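FOR IMMEDIATE RELEASE

Culten Pictures to Open Haunted-House Film "The Lodger at Skulberg" in October

A ghost story with one ghost, one house and a great deal of wallpaper

VEDTHORPE - Culten Pictures will release "The Lodger at Skulberg," a 306-minute ghost story trimmed on sober reflection to two hours and one minute, in 16 theaters this October. The distributor would like it known that the longer cut exists, that it was shown once on a Saturday, and that most of the audience was still there when the lights came up, several of them awake.

The film takes place over one winter at Skulberg, a boarding house on a cold stretch of coast where the rooms are cheap and the reasons are not discussed. A widow takes over the lease, finds that 2 of the upstairs rooms are already let, and discovers that one of the tenants has been paying rent on time every month since well before the house had electricity. As she needs the money, she is slow to complain.

What follows is a haunting conducted mostly through household matters. Doors are left open. Milk goes missing. A piano is played badly at four in the morning by someone who has had a century to practice. Viewers hoping for severed heads are advised that there is one, that it belongs to a deer, and that it has been on the dining room wall the whole time.

"The Lodger at Skulberg" was shot in 21 days at a disused hotel outside Vedthorpe. The heating failed on the first morning, and the visible breath in the bedroom scenes is the cast's own. The production had set aside money for adding it later and spent the money on coats.

The screenplay is adapted from the stage play "Bailly," which had a short run and a loyal following, the second being slightly larger than the first. Theatergoers who remember the play will notice some changes. The vicar is gone. The seance has moved from the second act to the opening, on the theory that anyone buying a ticket to a ghost film already knows how it will go. The title has changed as well, after test audiences took "Bailly" for a courtroom drama and waited politely for the judge.

The house is lit almost entirely by lamps, and the camera seldom moves faster than a person carrying soup. The score calls for a string quartet and a harmonium with a slow leak. The leak was not in the plans, but it came in on the right note so often that it was left alone and has a credit.

Early notices have been kind, or at least quotable. One preview card called the film "the most worrying thing I have seen done with a linen closet." Another read only "too many stairs." Culten Pictures considers both of these fair and has put the first one on the poster.

The film will open in Vedthorpe first, with other cities following a week later. Theaters that book the picture will receive a lobby card set, a one-sheet poster and a recording of the piano, to be played in the restrooms at the manager's discretion. Late shows begin at 9:30 p.m. and finish in time for the last bus, a point the Vedthorpe theater insisted on after the Saturday screening.

A home release is planned for spring. It will include the deleted vicar, a short feature on the wallpaper, and a commentary track on which the harmonium can be heard more clearly than anyone speaking.

Press screenings will be held in the week before opening. Critics may bring one guest, and coats are welcome.

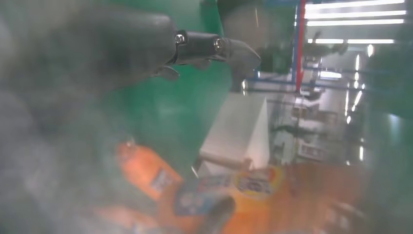
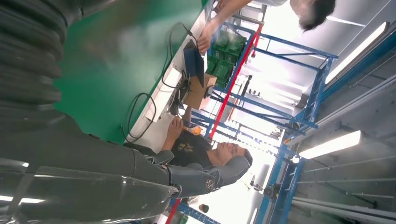
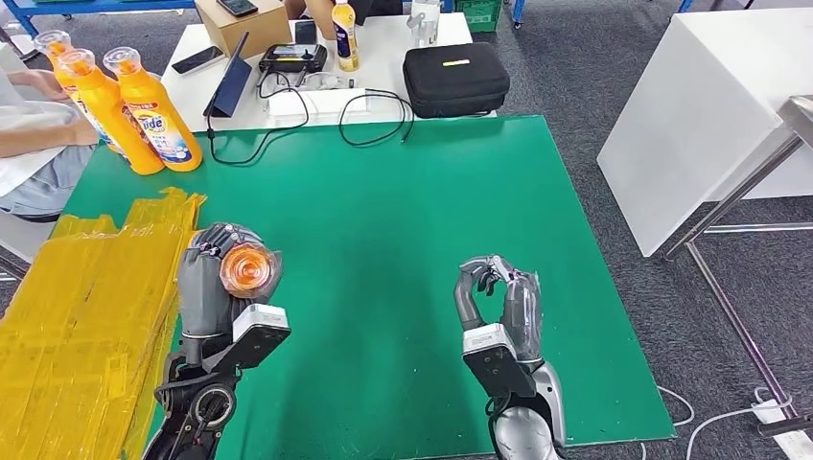 Will the full 306-minute version be shown again?

Culten Pictures plans a single late-winter screening of the long cut in Vedthorpe, with two intermissions and a hot meal, and will announce the date once the theater has agreed to it.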